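Your Timestamps Are Part of the Model
Gumaro Ponce
3 September 2023

Most of the argument about manipulation policies is conducted one layer too high. People compare architectures, action heads and the number of demonstrations. I maintain the recording and replay tools for a small group that trains policies from hand-held grippers, and my position is that a large share of what gets reported as policy failure is clock error. It enters at logging time, it survives training, and it comes out at the arm as hesitation or overshoot. We should treat time alignment as a tested software component with an owner. At present it is usually a function called sync() that somebody wrote in an afternoon.

The chain is short. A camera exposes, reads out and delivers an image to the host. A tracker finds the fiducial markers on each gripper and emits a pose. An encoder reports finger opening over a cable. Each message gets a time, and in most stacks that time is the moment the host process received it. The pose therefore carries exposure, transport and decode delay, while the opening carries almost none. When the two are zipped together by nearest stamp, the fingers close before the hand has arrived at the object. A network trained on that data learns to close early. It has fit the data correctly.

We found this in our own logs last spring. Faustino Zavala was debugging a replay in Habte, our log viewer, and noticed that finger closure led the pose by a constant amount across sessions. He measured it by having an operator tap the two grippers together and comparing the velocity minimum in the pose stream with the contact spike in the encoder stream. The offset was 69 ms. Of 3164 recorded episodes, 117 also had an offset that drifted within the episode, which no constant correction can repair. Those were dropped. The rest were shifted, resampled and used to retrain the same network with the same seed and hyperparameters. Early closures on the insertion task fell far enough that we stopped work on the new architecture we had been planning.

The usual objection is that a large enough network with a history window will absorb the delay. It will, if the delay is constant and the deployed system has the same one. Neither condition holds for long. Change the camera driver, move decoding to another thread, or run inference on the machine that also records, and the delay is different. The network has no way to know this. It has memorized a property of last month's USB stack.

A second objection is that hardware triggering solves the problem. Hardware triggering is good and I would take it where offered. It fixes the exposure instant. It does nothing about a tracker that stamps its output on completion, and that is the default in Peltano, the middleware we inherited. We patched it to carry the source stamp through every stage, a change of 171 lines, most of them in message definitions. The patch was tedious to write and easy to review.

What I would ask of any group doing this work is modest. Record the source time and the receive time as separate fields, and never overwrite either. Interpolate poses on the rotation manifold and refuse to interpolate across a tracking dropout - a smooth path through missing data is a fabricated demonstration. Run a tap test at the start of each session and store the result in the episode header. Make the loader reject episodes without one. Then measure the delay on the robot side with the same procedure, so that the planner can execute the action meant for the present instant and discard the ones that have already expired.

Sindia, our planner, does the last step badly. It discards stale actions but does not blend across the gap, so a late inference produces a visible step in commanded velocity. A fix is scheduled for October. I would rather have that step in the open, where the log shows it, than smoothed over by a filter with its own undocumented lag. 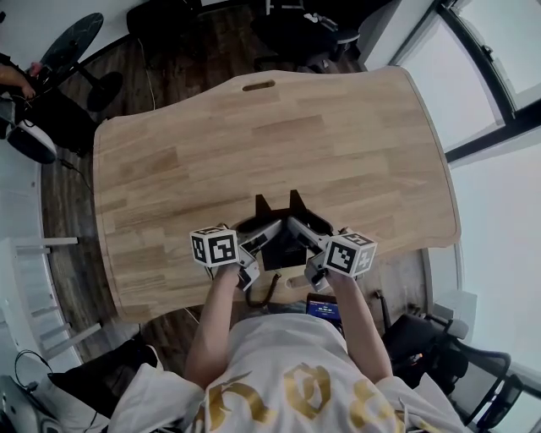 The tap test is also where I expect disagreement. Operators dislike any ritual that precedes the task, and Zavala would prefer to estimate the offset from ordinary motion by cross-correlation. That works when both signals are rich. On slow tasks the correlation peak is broad and the estimate wanders by more than the error it is supposed to remove. Until someone shows me an estimator that reports its own uncertainty and fails loudly, I will keep the tap in the protocol and the check in the loader.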